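Shop Floor Talk > Automation at work

Robot on the tray bench, two months in

lana_k
We've had ours at Skotholm since September and I love it!

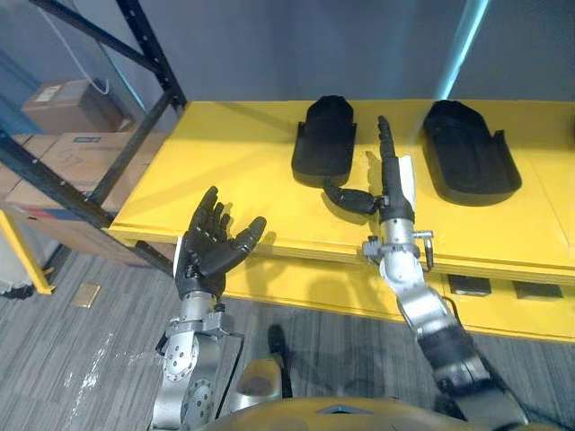

I used to shift trays all day, now I look after the robot and my shoulders feel brilliant.

Hartono
Glad for you, but did anyone lose hours?

lana_k
Two of us moved to packing, same pay. Adanech Admasu runs the training and she's great.

levden7
Same pay, duller job. Ask them in a year.

lana_k
Fair, though one of them asked to move!

7 replies | 30 shares
Back to top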